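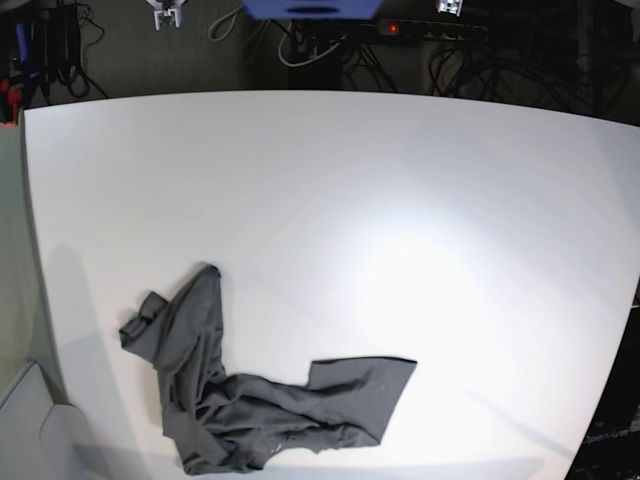
The woman who runs the folding table at Karance has been doing laundry for other people since 2000, when she took in her first bag of shirts from a guest house two doors down. The business now has premises of its own, and a van, and a contract with a small hotel called the Rosenthal. She still folds for part of every day, and she agreed to talk while she worked, on condition that I kept my bag off the table.

I asked her first what people get wrong with T-shirts.

"They start folding too soon," she said. "It comes out of the basket in a lump and they grab two bits of it and hope. You've got to find the shoulders. If you haven't got the shoulders you haven't got anything."

Her own method begins with a shake. She holds the shirt by the shoulder seams, gives it one hard flick and lays it face down, with the neck away from her. Then she smooths it from the middle outwards with the flat of her hand. Each side is folded in to the centre, the sleeves are turned back on themselves, and the bottom comes up to the neck in two folds. A plain shirt takes her a few seconds. She talked through all of it without looking down much.

Dark shirts she prefers to do on a white surface. "You can see the fluff. You can see if the hem's gone wavy. On a dark table a grey shirt just disappears." Her first table was a brown one from a school sale and she says she sent out plenty of shirts with lint on them before she changed it.

She is particular about the surface in other ways. It has to be smooth, so that the cloth slides, but she does not like a shiny finish because the glare tires her eyes by the afternoon. It has to be wiped down before each load. It also has to be the right height, and she thinks most people fold on something too low, such as a bed. "Then they say folding gives them a bad back. Well, it's the bed."

Soft knits are the ones that cause trouble. A cotton shirt with a bit of weight will lie where it is put, but a thin, stretchy one twists at the side seams after a few washes, and no amount of smoothing brings it square. Her advice is to fold to the seams you have and let the hem be slightly out. Pulling it straight only stretches it further.

I asked about shirts that come to her inside out, with one sleeve pushed through the body.

"Most of them," she said. "I put my arm up through the bottom, get hold of the cuff and bring it back. If you can't tell which end you're looking at, find the label. Label's at the back of the neck, or it's in the side seam, and either way you know where you are."

The hotel's staff shirts are counted in and out, and she keeps the numbers in a notebook by the door. The largest load they have had from the Rosenthal was 292 pieces in September, after a run of weddings. Everything that goes to the hotel is folded to the same width, using a piece of card she cut to fit the shelves there. For private customers she does not bother with the card unless they ask. One customer wants everything rolled, and she rolls it, though she doesn't care for it.

She once tried a plastic folding board, a Grinance, which was a present from her daughter. It was good for teaching new starters where the sides should come in. She found it slowed her down, and it now lives behind the dryer.

At home, she told me, the pile sits on a chair like anyone else's. Her husband does his own shirts and puts them in the drawer in whatever shape they happen to be. She used to take them out again and redo them.

"I stopped that," she said. "It's a T-shirt. He's going to put it on."

Before I left she had me try one. I found a shoulder and what I took to be the other shoulder, which was a corner of the hem. She took it off me, shook it out and handed it back the right way up. The second attempt went on the pile, near the bottom.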